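Plivska Studio Co-op – Minutes, Storage Meeting
2024-07-23, back room 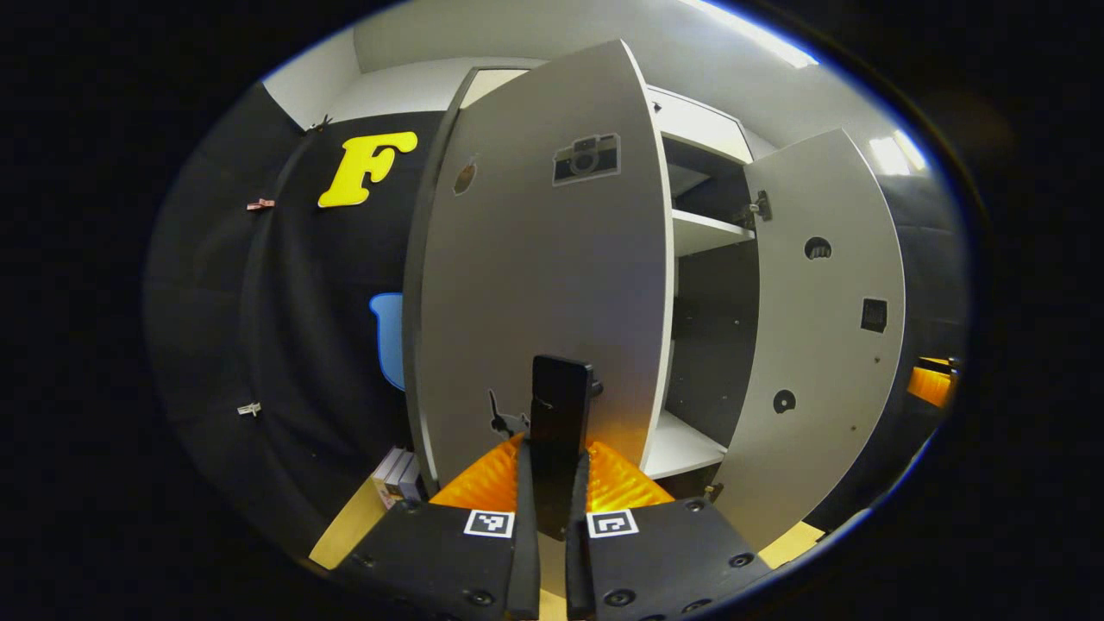 The white cabinet, open, with the camera sticker on the left door.

I took notes this time, so forgive the spelling. We started late and went straight to the cabinet.

Labels. Everyone likes the camera sticker – gray with a black outline, easy to spot. We agreed camera things go in that cabinet and nowhere else, and I said I'd look for stickers in the same style for the other units. Beaudoin has sheets of 70 and we could split one with the Lerketti group downstairs.

Doors. Two of us want them closed at the end of every session (me included, I keep walking into them!). Agreed. One person asked for a lock and we went back and forth on that for ages, then moved it to August.

Black fabric. We're keeping it up around the room. Fluritz quoted 300 for a second set and we said no thanks for now.

Money. 69 left in the storage budget after the hooks. Stickers come out of that.

To do:
Order stickers – me
Ask Lerketti about splitting the sheet – me again
Price a lock – still open

Next meeting is in August, same room. Bring your own mug, we're short.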